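The small bin deserves better

By Kerttu Kinnunen

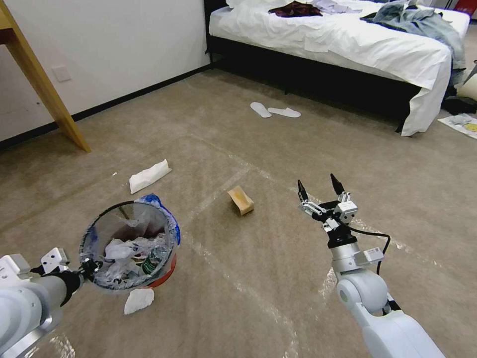
Every bedroom and living room needs a trash bin and it should be a small one. There, that's my whole argument. The rest is me being cross about it.

I got going on this because a friend is redoing her apartment and told me she is down to one bin. One. In the kitchen, inside a cabinet, behind a door with a soft-close hinge. She's very pleased. Looks cleaner, she says. And sure, it does, if you stand in the doorway and don't look at the floor. On the floor there was a tissue. There was a receipt. A bottle by the couch leg, been there a while I think.

People don't walk to the kitchen with a tissue. I don't. You put it on the arm of the chair, it falls off, it's now part of the carpet. Beige carpet is the worst for this, a white napkin can lie flat on beige for days and your eye slides right over it. Then someone comes to visit and suddenly you see six.

So – a bin in the room. Small. Mine is a Tosex, the cheap one, bought in July when the old one cracked. I looked at the Hägglund too, which is handsome and has a pedal and a lid, and I still say no. A lid is a second job. You come over with both hands full of wrappers and now you need a foot free as well. Open top, please. Let me drop things in while I'm thinking about something else.

Yes you will see the trash. Crumpled bags, wrappers, a green bottle on top of it all. I don't mind. Seeing it is how I know it's time to empty it. The cabinet bin in my last place got so bad before anybody opened the door that I won't describe it here.

Now liners, because I get mail about liners whenever I bring up bins. Clear ones. Fold the edge well over the rim, all the way round, or it slides down the first time something heavy goes in and then you're peeling it off the bottom. Clear because I want to know what's in there before I tie it up. I've thrown out a library card, an earring and one (1) house key. With a clear bag I at least found the key. Orkside does a scented liner that a lot of people swear by and to me it smells like a taxi.

And bottles. I know, I know, bottles go in recycling. They do at my house too, evenutally. But I'd take the bottle in the small bin and fish it out on trash night over the bottle under the couch. Fussy sorting rules are fine in a kitchen. In a bedroom they just mean nobody uses the bin.

The other thing about small ones is you can carry them. Pick it up by the rim, one hand, tip it toward you, walk it around the room and pick up with the other. Tissue, napkin, that old sponge you were going to use on the carpet stain and then put down. Done in the time it takes the kettle. Try it with one of those tall steel things. You can't, so you make piles instead, and then the piles have to be moved, and a pile that has to be moved tends to stay for the weekend.

My sister disagrees with all this. She says a bin in every room is a bin in every room to empty. True! I have no good answer for that. I empty mine when they're full and sometimes a bit after that. She has one very nice Vindmont in the hall, and when I stay with her I go home with my coat pockets full of tissues.

Get a little bin. Put it where you sit, not in the corner where it it looks tidy. Fold the liner over. I'm off to do mine now, trash goes out tonight and I haven't started.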